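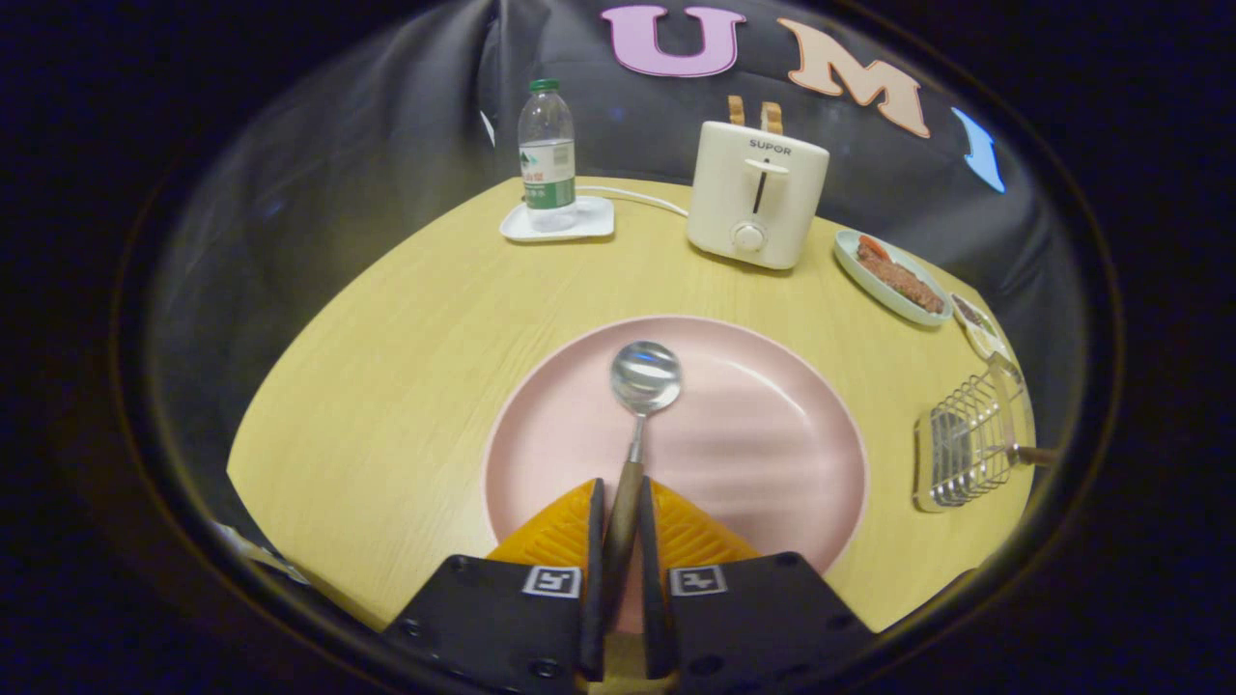 How often should the soft pads on a gripper be changed?
Every 3000 grasps, or sooner if the ridges have gone smooth.

HUSTEVECK SERVICE PUBLISHES ITS GRIPPER UPKEEP ROUTINE, TORN PADS AND ALL

Husteveck Service, the maintenance arm of tool builder Vallent, today released the full upkeep routine for its Herkine two-finger gripper. The routine covers pad changes, marker cleaning, screw checks and the lens, and is free to download. It replaces a manual of 875 pages, of which, by the company's own reckoning, customers had read the cover.

The Herkine is a hand-held tool with a camera looking down past two black fingers. Its working life is spent on household goods: cutlery, plates, kitchen utensils and whatever else a customer puts on the table. A metal spoon with a wooden handle is a fair day's work for it. The pads are orange and ridged, and they take nearly all of the wear, a job for which they have never been thanked.

"We used to get calls saying the gripper had lost its strength," said a spokesperson for Husteveck Service. "The gripper was fine. The pads had been through three months of butter knives."

Under the new routine, a pad change takes 17 minutes at the bench, including the time spent looking for the small screwdriver. Both pads are replaced together. Customers who change only the worn one will find that the fingers close off center, and that a spoon gripped this way slowly turns to face them.

The square markers on the fingers get a section of their own. The camera reads them to tell how far the fingers are open, and a thumbprint across one is enough to spoil a morning's recordings. The instructions call for a dry lint-free cloth before each session. They also ask, in slightly larger type, that nobody touch up a scratched marker with a felt pen. Replacement markers ship in sheets and should go on with the alignment jig, which is the gray part many customers have been using as a bookmark.

Screws in the finger plates are to be checked once a week with the supplied torque driver. Tight is a number on the driver, the document notes, and has nothing to do with the sound made by the person holding it. If a screw comes loose twice in the same hole, the plate should be sent in. Thread glue is allowed on the outer screws only, and a drop means a drop.

The lens is cleaned last, after everything that might put dust on it. Shiny tableware gives strong highlights at the best of times, and a greasy lens spreads them across half the picture. Once the lens is dry, the operator opens and closes the fingers 3 times in view of the camera and compares the readings with the sheet taped inside the case lid. If the readings drift, start again at the markers. If the sheet is missing, the service desk will send another, as it has before.

The routine was drafted at Vallent's workshop in July and tried out at Mühlbauer, a customer site that runs several Herkine tools on kitchen tasks. Mühlbauer's technicians returned the first draft with most of the adjectives crossed out. The published version keeps their edits, along with one remark in the margin about the carrying case latch, which Vallent has since redesigned.

Pad sets, marker sheets and lens cloths can be ordered singly or as a service kit. Existing Herkine customers will receive one kit with their next scheduled shipment - small screwdriver included, on a cord.

About Husteveck Service
Husteveck Service maintains and repairs gripping tools made by Vallent. The service desk opens at 8 a.m. and asks callers to have the serial number ready. It is under the handle.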